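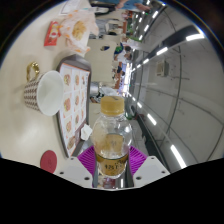 Sticky tabletop ticket, number 2393, reopened by me, sorry everyone! The cream table in the break area is tacky again and I really thought we had this one beaten in June. You put your forearm down and it comes up with a little peeling sound. My first suspect is drinks, because everything people have at that table seems to be sweet or greasy: the golden stuff in the clear bottle with the tan-gold cap, pastry in a plastic bag, whatever was in the mug with the gold handle. The menu sheets get put down flat on the surface too, and if one of those picks up syrup on the underside it'll print it all the way along the table. So I'm not blaming the cleaning spray yet, but I'm not ruling it out either.

What I've tried so far, in order:

Wiped the whole top with plain warm water and a cotton cloth. Felt great for an hour, then tacky again once it dried.

Wiped with the Brella spray from under the sink, the way the sheet on the cupboard door says. Worse! Much worse — it went sort of draggy, like the back of a sticker.

Warm water with a drop of dish soap, then a rinse with a clean cloth, then dried with a towel. Best result yet. I only did the half nearest the wall so we'd have something to compare.

Stojan asked on the phone if it could be the finish itself going soft. I don't think so, the underside of the rim feels fine and so do the legs, but I've put the question to Marras (they sold us the table) and I'm waiting to hear.

Status: open. Priority: low, unless you're wearing long sleeves. 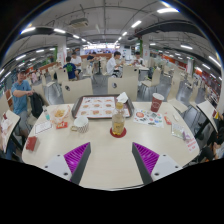
Nandini Krishnan
Office Support, Clirnbridge
Updated Tuesday, July 2, 2024

OK, second round. I went over the soapy half again with my palm and it's still smooth, and the other half still grabs. That makes me think we've got old spray built up on there, with drink sugar stuck in it. Vesna says the Brella bottle is a concentrate and should be let down with water before anyone uses it, and we've all been squirting it on neat (me included, for months). The cupboard sheet doesn't mention that at all, so I've crossed out the line and written the soap method over it in pen until I can print a new one.

The other thing is what gets left sitting on the table. The bottle on the round red coaster is fine, that's exactly what the coasters are for. It's the paper cups and the bags of fried snacks that go straight onto the top, and stickers too, those little colorful sheets. If you peel any, please stick them on paper! I scraped a bit of old glue off near the edge with a fingernail and it took me the better part of a coffee break.

Still to do:

Soap and rinse the other half, after 4 when the table's free.
Move the Brella to the high shelf with a note on it.
Ask Tiziana if we can get 2 more trays, so food and placemats stay together — she orders from Stillo anyway.
Check again on Friday morning before anyone has breakfast there.

If it's tacky on Friday I'll go back to Marras about the finish. Leaving this open till then. Add a comment if your sleeve sticks, and please say which end you were sitting at.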